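Raelene Katene has painted other people's rooms for 12 years, most of them in the older houses along Voser Street. She started after a winter job at the Plornon paint counter, where she mixed colors and listened to customers change their minds.

"People bring back the same can three times," she says. "They looked at it under the store lights and never at home."

Her advice is to buy the small can, paint a big square and leave it alone for a few days. She charges $14 for a sample visit and takes it off the final bill.

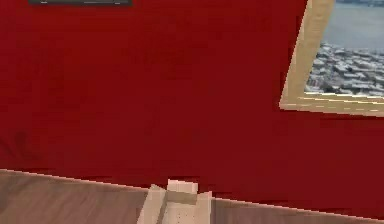

Strong colors make up a good part of her work now. Katene says clients ask for them and then get nervous by the second coat. "I tell them to wait until the furniture is back." A deep red wall over a light brown wood surface is a pairing she likes, and she would leave the wall mostly bare. "Red over pale wood is fine. Red over dark wood, I try to talk them out of it."

Primer is where she won't bargain — one gray coat under any red, two if the old paint is white gloss.

She is booked through January. After that comes the Simanjuntak house, with 14 doors to strip before any color goes on.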